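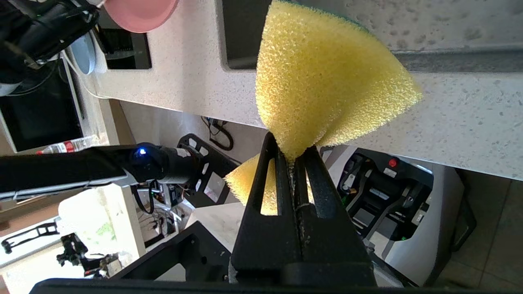 Maya Dabbas asked, after reading the first draft of this card, whether the release recorded what the operator intended or only what the arms did. It records only what the arms did, and the wording of the sections below has been changed to make this plain.

Home | Datasets | Tools | Licence | Contact

# Patska Kitchen Demonstrations: Sponge Subset

5 min read

## Summary

The subset contains 600 demonstrations of work with a household sponge, given by remote control in the test kitchen at Brotholm. Each demonstration was performed by a human operator driving the robot from a separate control station. No part of any demonstration was produced by a learned policy.

The data are intended for imitation learning and for the study of grasping soft objects. They are not intended for safety certification or for the measurement of cleaning quality.

## Contents

Each episode directory holds:

- wrist camera video
- joint positions and gripper commands, with timestamps
- a short task instruction in English
- an outcome label (`complete`, `partial` or `abandoned`)

Of the episodes, 200 are reserved for evaluation and should not be used for training. The split was made by session, so that no session appears on both sides.

## Collection procedure

Operators completed a practice period of 2 hours before their episodes were admitted. They were told to grasp the sponge near its middle where possible and to close the gripper until the hold was firm. A sponge gripped in this way bulges on either side of the fingers and may hide a good part of the counter from the wrist camera. Users who rely on the wrist view alone should expect this.

Crockery was left on the counter and its arrangement was changed between sessions. Episodes in which the operator corrected a poor grasp were kept, and the correction was not edited out.

Outcome labels were assigned by 2 reviewers working separately. Where they disagreed, the episode was passed to Kamonchanok Thammasiri, whose decision is the one recorded.

## Known limitations

- Grip force was not measured. The gripper command is a target opening and should not be read as a force.
- All sessions took place in one kitchen. Strong daylight washes out pale surfaces in a number of the morning episodes.
- Control delay was logged from March onwards. Earlier episodes have an empty `delay` field.
- Gripper fingers were not cleaned to a fixed schedule, and marks on them may differ between sessions.

## Access and licence

The subset is available for research use under the Kurup data terms, a copy of which is held in `LICENCE.txt`. Redistribution of altered episodes is permitted provided that the changes are listed. Conversion scripts for the Grurkau format are in `tools/convert`.

Errors should be reported through the issue tracker, quoting the episode number.

Shares 14 | Comments 3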